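Accueil » Vie politique » Outils de campagne » Test : Turnton, le logiciel de porte-à-porte

Turnton à l'essai : un bon carnet de terrain, un tableau de bord discutable

Publié le 2021-07-26

Notre liste a utilisé Turnton pendant toute la campagne des départementales, dans un canton qui mélange une petite ville et neuf communes rurales. Nous avions jusque-là des feuilles imprimées et un tableur partagé que trois personnes modifiaient en même temps. Le logiciel est édité par Clavovberg et se compose d'une application pour téléphone et d'un site pour l'équipe qui organise les tournées. J'ai payé l'abonnement sur le budget de campagne, au tarif public.

L'installation a pris une soirée. On importe le découpage des bureaux de vote, on trace les secteurs à la souris, puis on invite les militants par SMS. L'import a refusé deux fois notre fichier d'adresses à cause des numéros « bis » et « ter », qu'il faut mettre dans une colonne séparée. La documentation le signale, mais à la dernière page.

Sur le terrain, l'application fait ce qu'on lui demande. Chaque binôme voit sa rue, coche les portes ouvertes, les absents, les refus, et peut laisser une note courte. Le mode hors connexion fonctionne bien : dans la vallée, où le réseau disparaît dès la sortie du bourg, les saisies sont restées dans le téléphone et sont remontées le soir. En quatre semaines, nous avons enregistré 1 267 portes, dont 427 ouvertes. Avec le papier, j'aurais été incapable de donner ces chiffres.

Les immeubles posent plus de problèmes. Turnton traite une cage d'escalier comme une rue et numérote les logements dans l'ordre de saisie. Si le premier binôme commence par le dernier étage et le second par le rez-de-chaussée, on obtient deux listes pour le même bâtiment. Il faut fixer une règle avant de partir – chez nous, toujours du haut vers le bas – et s'y tenir. 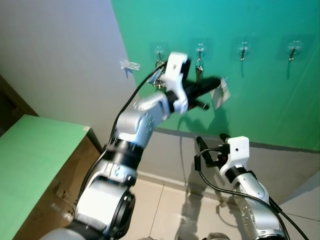
Crochets à ventouse au mur, avec deux trousseaux de clés.

Le tableau de bord est la partie la moins convaincante. Il attribue à chaque secteur une note de « potentiel » de 0 à 100, calculée à partir des résultats passés et des réponses recueillies. Le mode de calcul n'est expliqué nulle part. Un de nos secteurs est passé de 38 à 71 en une journée après six conversations aimables. Nous avons cessé de regarder cette note au bout de dix jours et organisé les tournées d'après la participation, qui est publique et que chacun peut vérifier.

Il reste la question des données. Noter l'opinion politique d'une personne identifiée est très encadré, et Turnton laisse un champ libre où l'on peut écrire n'importe quoi. Nous avons désactivé ce champ après avoir relu les premières notes. Les réglages permettent aussi de purger automatiquement les saisies après le scrutin. Cette option devrait être active par défaut, elle ne l'est pas. La suppression complète du compte se demande par courrier électronique ; la réponse est venue en quatre jours.

Côté prix, l'abonnement nous a coûté 376 euros pour trois mois, dans la limite de 1 000 adresses par secteur. La facture est claire et a été jointe au compte de campagne sans difficulté. J'ai aussi essayé Nistano, son concurrent le plus proche, pendant la période gratuite. La carte y est plus lisible, mais le mode hors connexion perd des saisies, ce qui l'écarte pour un canton rural.

Points positifs : saisie rapide, hors connexion fiable, export en tableur complet.
Points négatifs : immeubles mal gérés, note de potentiel opaque, purge à activer soi-même.

Pour une liste qui a plus de dix personnes sur le terrain, l'outil vaut son prix. Pour une campagne municipale dans un village, un plan cadastral et un crayon suffisent. Clavovberg annonce une nouvelle gestion des immeubles pour octobre ; je compléterai ce test si nous renouvelons l'abonnement.

Commentaires (3)

qudah_31
Même souci avec les « bis ». J'ai fini par tout reprendre à la main.

Militante du canton voisin
Est-ce que l'export garde les dates de passage ? Sur notre version elles disparaissent.

La rédaction
Oui, à condition de choisir l'export « détaillé ». L'export simple ne donne que le dernier statut.

Contact | Mentions légales | © 2021 Tous droits réservés | Haut de page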